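Can a machine clear the table yet? Pollden trial gives a partial answer

December 2018

A small company that builds software for robot arms has published the results of its first long trial with everyday chores. The short version is that the arm can pick up many things from a table, but it is slow, and clear plastic gives it trouble.

The company, Pollden, began the work in May in an office room it shares with another business. The project is called Trosus. Its aim was modest from the start. The team wanted to know which jobs from a kitchen, a canteen or a small shop could be given to one arm with a simple two-finger gripper, without changing the furniture and without buying special cups and plates.

According to the report, the arm made 1,000 attempts in total, divided between 24 kinds of objects. Among them were mugs, plastic cups, sponges, bottles, folded cloths, paper rolls, spoons and small boxes of the type used for tea. Every attempt had the same form. The object was put on a table, the arm had to find it, close the fingers on it, lift it and set it down inside a marked area. If the object fell, or if a person had to help, the attempt was counted as failed.

Mugs and boxes were the easiest. The report says that these were moved correctly in nearly all attempts, and that the few failures came mostly from a mug placed with the handle in a difficult direction. Sponges also did well. A sponge is soft and forgives a bad grip, so the fingers can close a little too hard or a little too far to one side and still carry it.

Spoons were harder. A spoon lies flat, and the gripper must come very near to the table to take it. In the first weeks the arm often stopped above the spoon, because the safety limit for touching the table was set too careful. After the limit was changed the results improved, but the report still puts spoons in the group "not ready".

The worst results were with transparent objects. A person who clears a table hardly thinks about the difference between a white cup and a clear one. For the arm the difference is large. Many depth sensors work by sending light to a surface and measuring what comes back, and clear plastic sends back very little that is useful. The system then sees the table behind the cup and believes that the place is free.
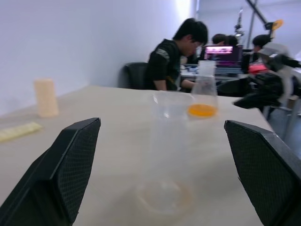 Pollden tried two ways around this. The first was to add a second camera near the gripper, so that the system can use the color picture in addition to the depth. In a color picture an empty clear cup is often only a thin line at the rim and a ring at the base, but this can be enough when the software has seen many such cups before. The second way was to let the fingers move slowly and stop when they feel pressure. This is safer, but it makes each movement longer, and a light cup can be pushed over before the fingers feel anything.

With both methods together the success rate for clear cups went up, but the report calls it "not sufficient for work without supervision". It also notes that a drink left in the bottom of a container makes two opposite effects. A colored liquid makes the container easier to find. It also means that a mistake ends with a wet table, and then a person has to come with a cloth. In the trial this was always a person, never the arm.

Wiping the table was in fact tested separately, and this part of the report may interest readers who run a café or a canteen. The arm could hold a sponge and move it in straight lines over a surface. What it could not do well was to judge if the surface was clean afterwards. It wiped dry places with the same effort as sticky ones, and it left the corners. The authors write that they would not offer wiping as a function at this stage.

Speed is the other problem. On average the arm needed many times longer for one object than a person does, and the report gives this openly in a table at the end. The team argues that speed matters less if the work is done at night or between shifts, when the room is closed. This is a fair argument for a canteen. It is less convincing for a home, where most people want the table free before they sit down again.

Ifans, a company that runs lunch rooms for offices, followed the trial from outside and sent a list of tasks that cost its staff the most time. Clearing cups was high on that list. So were sorting returned trays, filling napkin holders and carrying crates from the door to the storage room. Pollden looked at the first 3 tasks and answered that only the trays are close to possible with the present arm, on condition that the trays always arrive from the same side. Crates are too heavy for it.

Ifans told us by e-mail that it has no plan to buy a machine next year. It would consider a test in one lunch room if the clear cups could be handled, and it added that changing to colored cups would be possible but is not popular with customers, who like to see what they drink. The company also said that any machine must be easy to stop, easy to clean, and quiet enough for a room where people talk.

There is some competition. A firm named Cula is working on a similar product for shop shelves, where the objects are mostly boxes and cans and stand in known places. That is a simpler problem in many ways. The objects are sold by the shop, so their size and weight are known in advance, and nothing on a shelf is half full and open. Cula has not published results that can be compared with those of Trosus, and it did not answer our questions before this item was finished.

For private households the distance is longer. The Trosus report gives it only one page, but that page is perhaps the most useful one. It lists what changes in a home from one day to the next: the light, the position of chairs, the objects which belong on the table and those which do not. A paper roll may be there to be used or there to be put away. A cup with a little juice in it may be finished or not. A person knows this from the situation, or asks. The arm in the trial was told each time which object to take, and it made no such decisions by itself.

The cost of a complete setup is not given. Pollden says that the price of the arm is only one part, and that the larger part today is the time of the engineers who prepare the system for a new room. In the trial it took 5 working days to prepare a second table in the same building, although the objects were the same. A third table, with a darker surface, went faster, and the clear cups were a little easier to find on it.

This last detail has already had a practical result. For the next phase the team will cover half of its tables with a dark mat and compare. It is a cheap change, and a canteen could make it without much discussion. The report says, however, that a mat can move when the gripper touches it, and that it must be fixed in some way that still allows cleaning.

The next phase will also include a different pair of finger pads. The present ones hold dry objects well but lose some grip on wet plastic, and the team wants to test a softer material with deeper grooves. Two more object groups will be added: lids, and plates stacked with food remains between them. The second group was requested by Ifans – its staff consider it the least pleasant job in the lunch room.

Pollden expects to start this phase after the winter break and to run it for roughly as long as the first one. The full report on Trosus can be requested from the company without charge. The table of all 24 object kinds is included, with the failed attempts listed by cause.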